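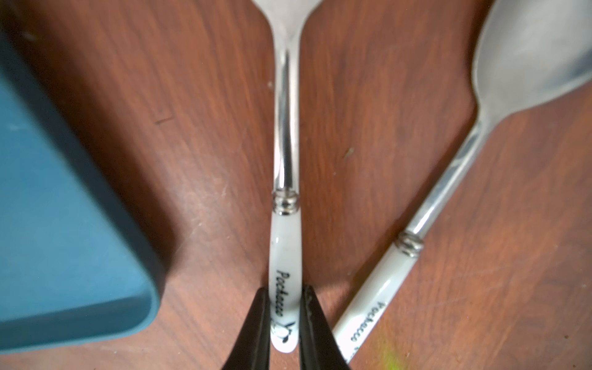 Page last changed: 2011-03-01

Mirkton Notices Index – list archive
Subject: Re: "Suddenly, at home" and the causes column

Thanks for this. I was going to reply privately but the same question has come in from two other people, so you can all have it at once.

> I've been typing up the death notices from the Pameck paper
> and I'm stuck on the causes column. Half of them say "suddenly"
> and the other half say "peacefully". Can I put "heart" for
> suddenly? Also, what do I do when the same man has two notices
> and they don't agree on how many grandchildren he had?
> One says "dear husband of" and the other doesn't mention
> a wife at all.

Please don't put "heart" for suddenly. I know it's tempting. The column should really have been called "what the family chose to say", but it was set up in a hurry and by the time we noticed the heading was on everything. "Suddenly" has covered a tractor, a staircase and a man of ninety-four who had been in bed since Christmas. Type the word that is printed and leave it alone.

"Peacefully" goes in the same way. We have one "peacefully, after a long argument with the hospital" and I would like it kept exactly as it stands.
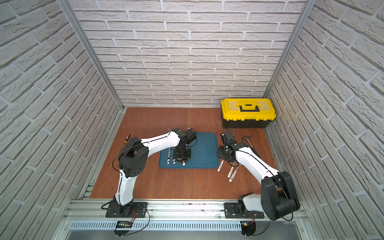
Wendy Strake, index editor

As for your man with two notices, he gets two entries. Do not merge them. When one notice has a wife in it and the other doesn't, there were usually two people paying, and whoever comes looking for him in the index will want to know that far more than they want a tidy page. Put the grandchildren down as given in each. Cross-refer them with the entry number and say no more about it, even in the remarks box. Especially in the remarks box, which is public, as one of us found out in June.

The longest notice so far runs to 19 lines and names every bowls club he ever played at. The shortest is a surname and "Friday". Both count as one entry. 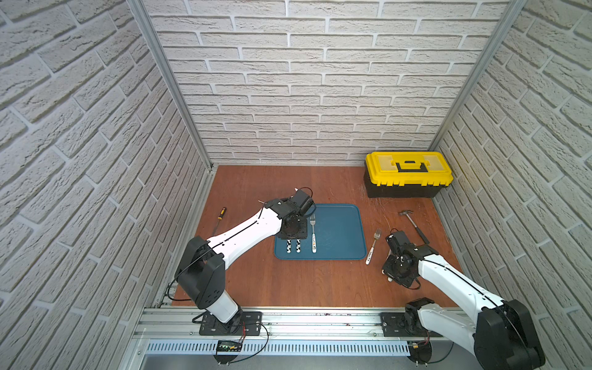 WHERE WE HAVE GOT TO

There are 2,794 notices typed in, and 476 of those still need a second pair of eyes. If you typed it you can't check it, sorry. I have checked my own work in the past and found it flawless, and it had a woman buried four years before she died.

The Nekier books are finished. The Mirkton ones are finished apart from the winter volume, where somebody long ago cut out the recipes on the back of the page and took a fair few of the departed with them. Mark those as "part missing" and give whatever letters you have. The recipe was for a boiled fruit cake, if it's any comfort to the relatives.

Notices placed through Rahman, the undertakers in Pameck, nearly all use the same wording, "fell asleep" and then the address. They are quick to do and make a good first batch for new people. Watch out for house names though. "Fell asleep, Dunroamin" is an address and has been entered as a remark more than once.

A few small things while I'm here:

- "Late of" means they used to live there. It doesn't mean they were late.
- "No flowers" goes in the flowers column. "No flowers, no fuss, no cousins" goes in the flowers column too, in full.
- Predeceased relatives get their names indexed – all of them, even the pets if they're listed as family. We had that row already.
- In Memoriam verses: first line only. I mean it. Some of them go on for weeks.

Send finished sheets to me as plain attachments and put the volume in the subject line. "Dead people again" is accurate but I have up to a dozen with that title.

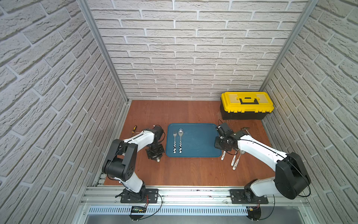

Two arms, brick-effect walls, reddish-brown floor.

Comments

bindweed: Is a dog called Major indexed under M or under the family's surname? Asking before I do forty minutes' work the wrong way.

index editor: Surname, then Major. Put (dog) after it, or we'll have the regimental history lot writing in again.

saltmarsh_jo: Found my great-aunt in the Nekier books, "peacefully". Anyone who met her will be surprised. Thank you for all the typing.

page7: Can I swap the winter volume for anything else at all

Contact the list: use the reply form on the Mirkton Notices Index page | Copyright 2011 Mirkton Notices Index and contributors | Back to top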